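Progress report to Sonder, second period
Prepared by Despina Dumitrescu, Stiltton project
1 December 2022

Hi all,

I'll start with the bad news, as you'll have seen my short email already. We had a fault in February that I only got to the bottom of last month, and it has cost us a fair chunk of the data we'd promised you.

Where we're at

We've recorded 2,893 demonstrations with the hand-held grippers, more than 83 hours all up. The handling tasks are done and the kitchen ones are nearly there. Everyone is a lot quicker with the grippers than they were at the start (me included, and I was hopeless!).

What went wrong

The left gripper was losing its place. The cable at the back had worked itself a bit slack in the connector, so every so often the position signal dropped out and came back with a jump in it. The Medrano software smoothed the jump over and didn't raise an error, so the recordings looked fine on playback. We only caught it when the arm tried to copy one and swung 6 centimetres wide, straight into the side of the bench. The e-stop was hit quickly and the arm was fine apart from a scuffed fingertip, but I don't want to play that down -- someone could have had a hand there.

We've stopped running anything on the arm until each recording has been through the new check. We've also gone back to practising on big, simple shapes where a wobble is easy to spot, with the operator wearing the head camera so we have a second view to compare against.
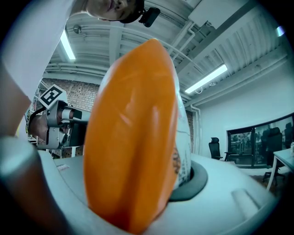
What we've changed

Cables now get a tug test before each session and a clip to take the strain. Tronance sent us 2 replacement leads at no charge, which was good of them. The software now throws out any recording with a jump in it and tells us so, loudly.

What I need from you

A decision on the end date, please. Redoing the bad recordings will push us into next February. I'm not after more money, just the time -- and I'd like to keep the arm work on hold until the re-check is finished. Happy to talk it through on the phone if that's easier.

Cheers,
Despina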